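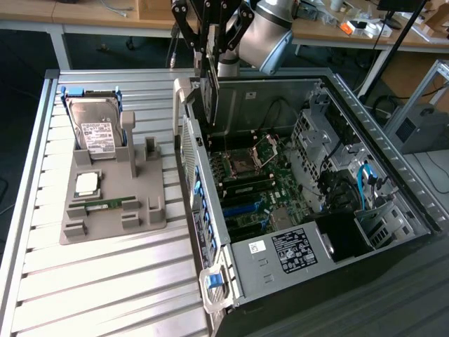
Hard drive in its blue caddy, with a processor and a memory module.

Search this blog Go
Home Archive Family Stuff Music About

Sorting the Rilleck tapes, part 3
11 Nov 2025

I finally got through the last box of my grandmother's cassettes and I'm so happy I could sing! There were 27 in the end, mostly kitchen chatter, church suppers and my great-uncle playing accordion at the hall in Rilleck (badly, and then at the end of side B, wonderfully).

All of it is digitized now, which means I've moved on to the part I secretly love: names. My first folders were called things like "tape new new," and I couldn't find a single waltz.
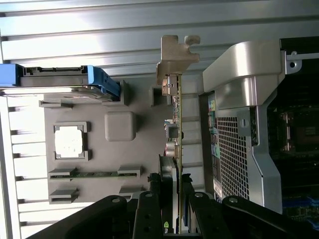 So now every file starts with the year, then the place, then whoever talks most. If I don't know the year I write "unknown" and keep going. I lost most of March to guessing, and I'm not doing that again. The originals stay in their cases on the hall shelf, and I keep more than one copy of everything, with one set at my sister's in Plistow.

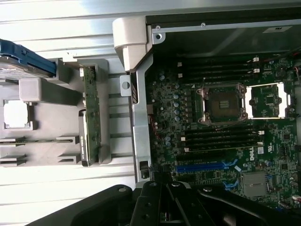

Bláthnaid Mulligan emailed to say I should write down who's laughing in the background too, while there are still people around who can tell. I love this! I played five clips for my aunt over coffee and she named every laugh.
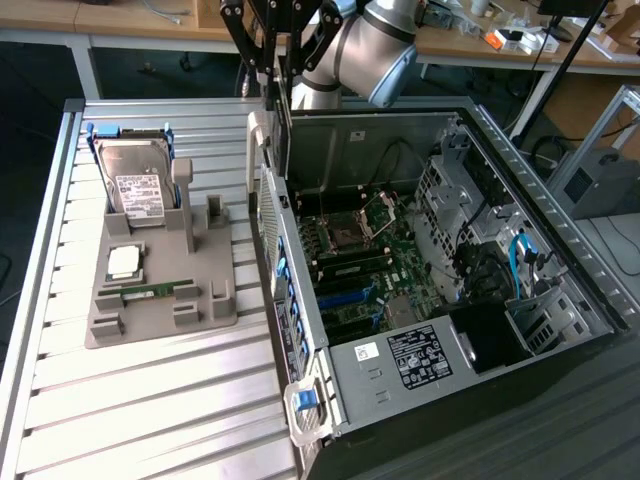
Do I clean up the hiss? Only on the copies I share with the family, and the raw transfers stay as they are.

Comments (3)

Seidel: Year first is the way to go. I put the month after it.

Elta: Please post the accordion!

dot_k: my dad's tapes are next, wish me luck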